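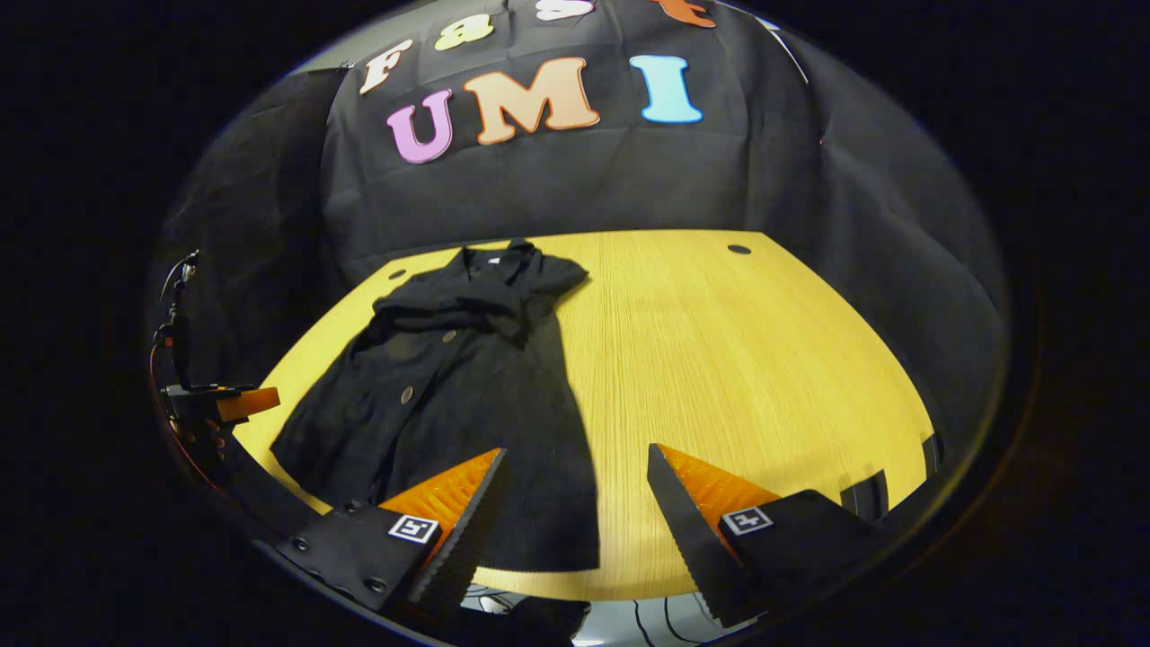 A black button-front garment on the practice table at the Dralstead robotics club.

"We spent all of December thinking folding would be the easy part," the club's adviser told me, laughing, when I stopped by the Gitden building. There are 20 students this year, and their Stasto project is meant to teach a robot to fold clothes -- black ones give them the most trouble. "You lose the collar, you lose the sleeve, and then you start over, and the kids are so patient about it!" They have 198 folds recorded and hope to reach 552.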